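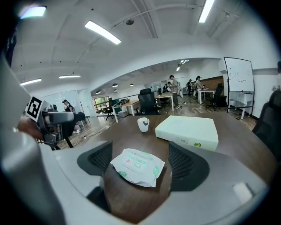 The wipes, the cup and the box on the club table

The Pack of Wipes

In our club, the new member always gets the wipes. I did not know this when I joined. I thought I would be given the cup, which has a shape a person can explain.

"The wipes are soft," said the captain. "Soft is good for learning."

She was not telling me the truth. A soft thing changes each time you hold it. I closed the gripper on the package and it became fat at one end. I opened the gripper and the package leaned to the other side, like somebody who has slept badly on a train.

The competition at Fornau was in December. Our team was called Zikesa, a word from the captain's grandmother that means the small noise a door makes. The rules gave us 16 minutes to show the arm how to clear a table. Each of us had to record the same movement many times, slowly, so that the arm could learn it from our hands. My movement was number 4 on the list: take the wipes, lift them, put them beside the box.

I recorded it until my wrist became stupid. The others worked at the desks behind me and did not look up. I was grateful for this. By evening the counter on the screen said 407, and I had begun to speak to the package quietly in my own language.

"What do you tell it?" asked the boy who repaired the cables.

"I tell it to be brave."

He considered this. "In the recordings there is no sound," he said. "The arm will not hear you."

"I know."

The next day we put my recordings into the arm and everybody came to the table. The arm went down to the package. It closed, and then it waited. I had never seen it wait for anything. It waited as long as one short sentence, and after that it lifted the wipes and laid them beside the box.

"There is a pause," said the captain. She looked in the file. "There is a pause in all of them. Why do you stop there?"

The boy with the cables was looking at me. My face was hot.

"I was speaking," I said.

She calculated on a piece of paper. The pause cost us 18 seconds over the whole run, and the team from Skendis was fast. I waited for her to say that I must record everything again.

She put down the pencil. "Run it once more," she said.

The arm went down, closed on the package, and was still. Around the table we were still also. In the pause I moved my lips, only a little, and the arm lifted.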